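Unit 6 notes: looking after the two-arm cell

Hello again! I've typed up what we went through at the bench, plus the bits I forgot to say out loud (sorry). You'll want these open when it's your turn on the Broltley cell.

Start at the bar, not the grippers. I know the grippers are more fun! But both arms bolt to it, and if it has crept, every position you taught is off. Nip the bolts up, wipe the table, then power on one arm at a time.

Next, cables. Move each joint slowly by hand through its full swing and watch the loop. It should open and close freely, with no tugging at the wrist. My log has the last cable swap at 1,954 hours and the one before at 461, so please write yours down too.

Then bring the grippers in to the middle, slowly, and stop while there's still a gap. Meriem Belkadi's sheet from November has the joint values, and pose 178 is the one to use.

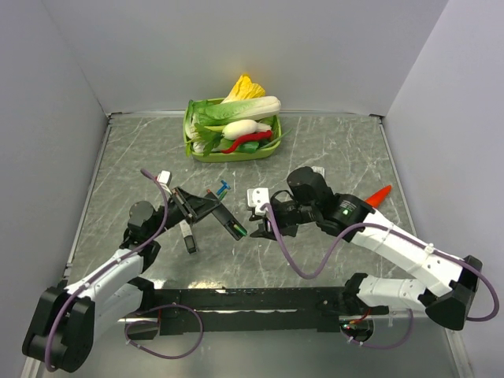 Fig. 3. Grippers facing each other mid-table, with the purple cables looped along both arms.

Save your offsets before you switch off, and bring the printout to the Imness session.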